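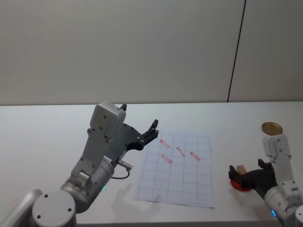

Since November I write a little every day on grid paper, and my handwriting is finally something that other people can read. I want to put down what I learned, mostly for my cousin, who asked me twice and got two short answers.

My problem was always the slant. I learned to write first in another alphabet, and when I changed to Latin letters as a teenager I kept the old habits of the hand. Some letters leaned left, some leaned right, and the word looked like people standing in a bus. Lined paper did not help me. It tells you where the letter should sit, but it says nothing about how wide it is or how much it leans.

With squares it is different. You start without letters at all, only with short diagonal strokes, one in a cell, from the upper left down to the lower right. Then the next cell, then the row below. It looks like a thing for small children and I felt a bit silly the first evening. But after 30 minutes I could see which strokes were lazy and which were too steep, and I could not see this in my normal writing.

I use big squares for the strokes and small squares for the letters. The big ones I bought in Hendivham, in the stationery shop behind the market, a pack of 60 sheets. The paper is thin and the corners like to roll up if you keep it near the radiator, so now I keep the pack under a dictionary. 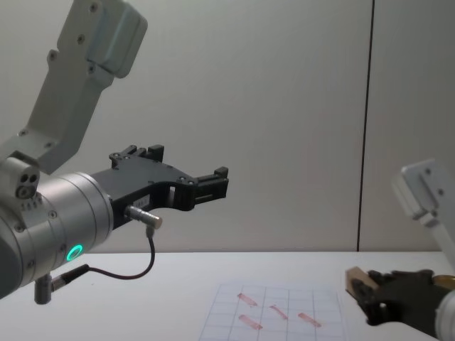 Ifigeneia Sarantis wrote to me that I should turn the paper a little and leave my elbow where it is, and that straight paper is the reason my wrist gets tired. She also thinks I press too much, and that a soft marker would teach me faster than a ballpoint.

She was right about the wrist. I had the sheet always parallel to the table, like in an office, and my hand had to bend for every line. Now I turn it until the strokes come by themselves. For each person the angle will be different, so please don't copy mine.

About pressing I am still working. A red marker or a crayon shows very well where the hand was heavy and where it was light, because the color gets streaky. I do four strokes, stop, look, and then go on. If I do a full page without stopping, the last rows are always bad - my head is already in the kitchen.

One more small thing, the table. I used to practice between the cups and the mail, and half of my attention went to moving things away. Now I clear it first and put only the sheet in the middle. A white table is nice for this, the eyes have nothing else to read.
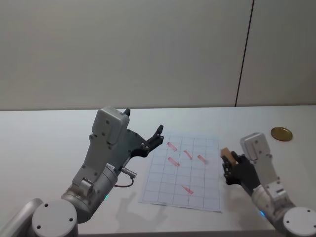
Grid paper on the white table, turned a little.

Next I want to try the curves, the letters a and e, which are my worst. Apinya Mahawong promised to send me her old practice pages, so when they come I will write again.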